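Wrist view, week three

February 3, 2020

The folding policy has a new hobby. It drives the gripper down to the cloth, stops a finger's width short, and hovers there like a man who has walked into the kitchen and forgotten what he wanted. Hermenegildo Ponce calls this "thinking." I call it a bug, and I have the logs.

Some background for anyone who skipped the last two posts. The plan in Sollureo was to throw out the overhead view for the last part of the grasp and let the wrist camera do all the work. The overhead view is good at telling you where the laundry is. It is bad at telling you which of nine wrinkles is an edge you can pull on. Up close you get texture, stitching, shadows, all the stuff a person uses without thinking. So we trained a small network to score each patch of cloth for "would pinching here get me one layer," and had the arm chase the best score.

We had 766 labeled grasps to train on and held back 200 for testing. Thomas Barbieri labeled 479 of the total himself, over what he describes as the worst February of his life, and it was only the third.
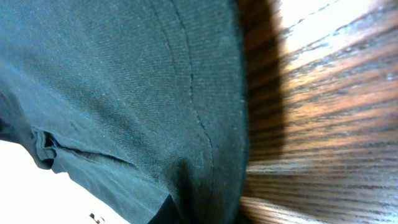 Wrist view at close range: one seam, one fold, plenty of twill.

Look at the seam and then at the wavy lip of cloth to the left of it. To you and me those are very different offers. The lip has a dark gap under it and might be something you can get a finger behind. The seam is a ridge sewn onto a bulge, and if you pinch it you get the bulge too. The first version of the network scored them almost the same, because both are thin bright lines with a shadow next to them, and thin bright lines with a shadow were all it had ever learned to love.

The fix was dull. We stopped scoring single stills and scored 4 in a row as the gripper came down. A real opening changes shape as you move past it. A seam mostly just gets bigger. On the test grasps the seam mistakes dropped by more than half, and I was pleased with myself until lunch.

Then the hovering started. With several views to agree on, the scores now wobble near the end, and the arm keeps politely waiting for a better one. Hermenegildo wants to smooth the scores. I want to pick a height and forbid it from changing its mind below that – cruder, but I can explain it to Thomas in one sentence.

We are trying mine first. He has already named his branch "prata-when-that-fails."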